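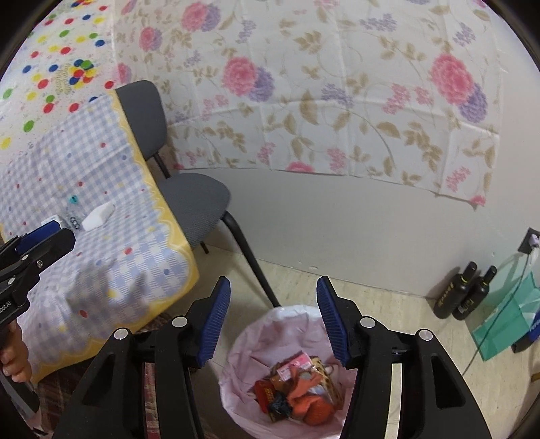 Bikico Hand-Held Gripper, Two-Finger
Equipment page, updated Nov 25, 2023

You want robot training data from a home, and you have a budget that someone signed off on before asking what a home is like. The Bikico is what we'd buy first. It has two fingers, ribbed pads and no arm, so the arm is you. Plan on one per hand, plus one for the person who drops theirs.

Price: $190 each
Spare finger pads: $60 a set
Starter kit (seven grippers, spare pads, Irkum carry case): $1,526
Stock: 103 units, next delivery in December

What to budget besides the gripper

Objects. Buyers spend weeks comparing grippers and then put three identical cubes on a desk. Get boxes that crease, fruit, crinkly packaging, wastebasket liners, cloth with a busy print. Most of it is in your kitchen already, and finance will never ask about an apple.

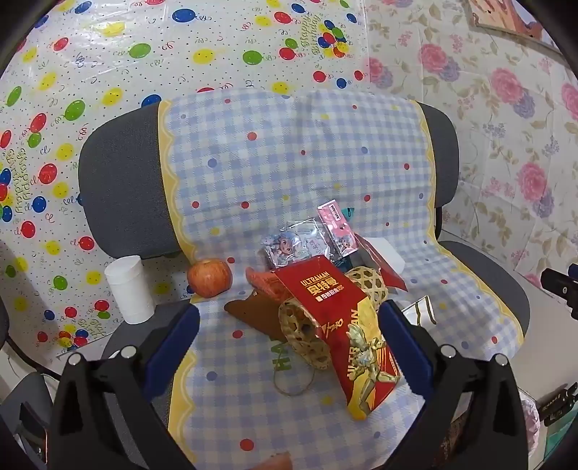
Surfaces count too. A chair seat gives under a push and a table doesn't, so schedule time on both. Patterned coverings for walls and furniture are cheap and change a room faster than moving house – we've priced both.

Storage. Sessions fill disks at a rate that surprises the same people every quarter. The Gunawan dock holds two grippers and is sold separately, like everything good.

Software. Works with Prilleo Sorter, licensed by the seat. The chair kind of seat is not included.

Returns accepted within 60 days, pads attached, please. Crumbs void nothing, but we do notice them.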